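Bollthorpe food hall, open day notes

Typing this up fast before I forget it all. Got there at 10, doors were supposed to open at 9:30, still a line.
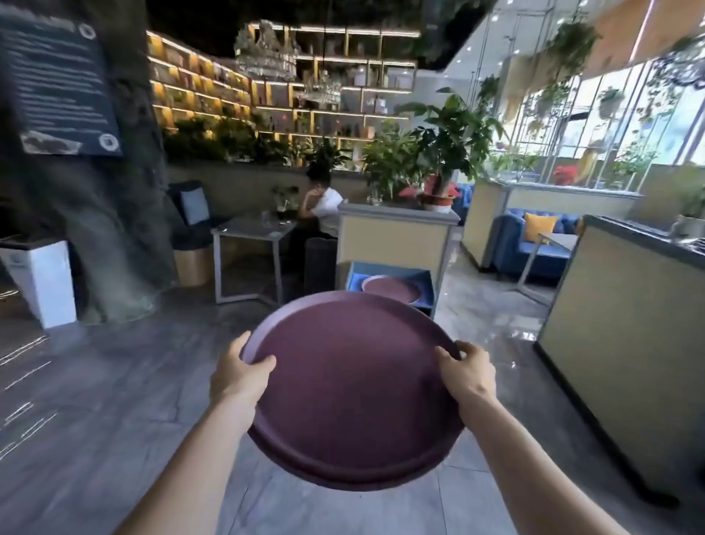
Parking was a mess. Lot B full, lot C is a field, wear boots. Two bucks at the gate, cash only, the ATM by the restrooms was out.

Kitchens first. They take you through in groups, hairnets and all, and you get maybe twenty minutes. Bread ovens are huge. The guide said 1,611 loaves on a busy day, most of them gone by early afternoon. Smelled great, nobody in our group was listening by then. Cold storage after that, then the dish room, which was loud and steamy and I missed half of what she said about the water recycling. Somthing about reusing the rinse water for the first wash.

Food. Bakhtiari had the longest line and deserved it. Lamb and rice, a heap of herbs, pickled something on the side. More than 60 people ahead of me and it still moved. Gruvivis was the disappointment: cold dumplings, sauce out of a packet, and they charge extra for the sauce. Unum does coffee and one kind of cake (orange, a bit dry). Coffee was good. Had two.

Seating is the real problem. Everybody eats at the same time, tours let out at the same time, you end up circling with your lunch. Go before 11:30 or after 2.

The talk upstairs was on how they pick vendors. Room 112, hard to find, signs point you to the wrong stairs. 112 applications last year, same as the room number, the speaker made a joke of it. Rents are lower than I figured but they take a cut of sales on top. Slides were suposed to go up on the website, not there yet when I checked.

Gift shop: skip. Jam was okay.

Bus back leaves from the north gate, not the main one. Missed the first, waited 40 minutes in the rain. Next open day is in October, will probably go again, for the lamb mostly.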